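Raelene Trevaskis did not expect to be recognized in a hardware store. She had gone in for a paint tray on a Wednesday morning, wearing an old sweatshirt, and the man at the register asked if she was the sister from Druladach.

"I said yes, and then he told me I should have sold the farm," she says. "He was serious. He had a whole plan for it."
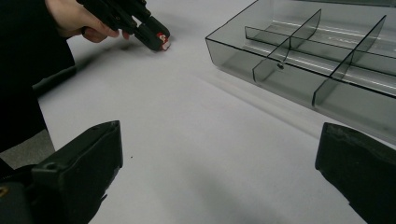

Trevaskis plays Una, the older of two siblings who inherit a failing sheep farm in the family drama, now in its second season. She spent 18 years in regional theater before the part came along, mostly playing nurses, neighbors and other people's mothers. Her audition lasted nine minutes. She read two scenes, was thanked, and drove home assuming she had lost out to someone better known.

The show's creator, Ridwan Entili, says he had already made up his mind. He had seen her years earlier in a small production called Skunside and had kept the program.

"She had one long speech in the second act and she hardly moved," he says. "I wrote Una with that in my head."

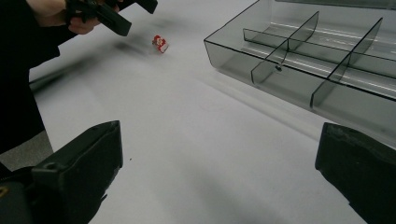
A quieter second season

The first season ended with a barn fire and a disputed will. The new episodes move more slowly. Una takes a job in the nearby town of Dosside, and much of the story takes place in the office where she works for a land agent named Ong. Some fans have complained about the change online. Trevaskis reads the comments, though her agent has asked her to stop.
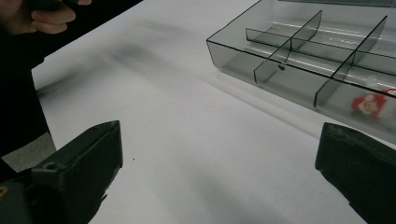
2 min read

She also gets letters. The production office forwarded 949 of them after the first season, and she has answered most by hand. Many come from people who have run a family business with a brother or sister. A few ask for legal advice, and she tells them to find a lawyer.

Filming on the third season starts in July. Entili has finished the first two scripts and will not say whether Una goes back to the farm. Trevaskis has read them and will not say either – but she has started riding lessons again, after a long break, and her knees are sore.

Contact us | © Screen & Stage Monthly. All rights reserved. | Back to top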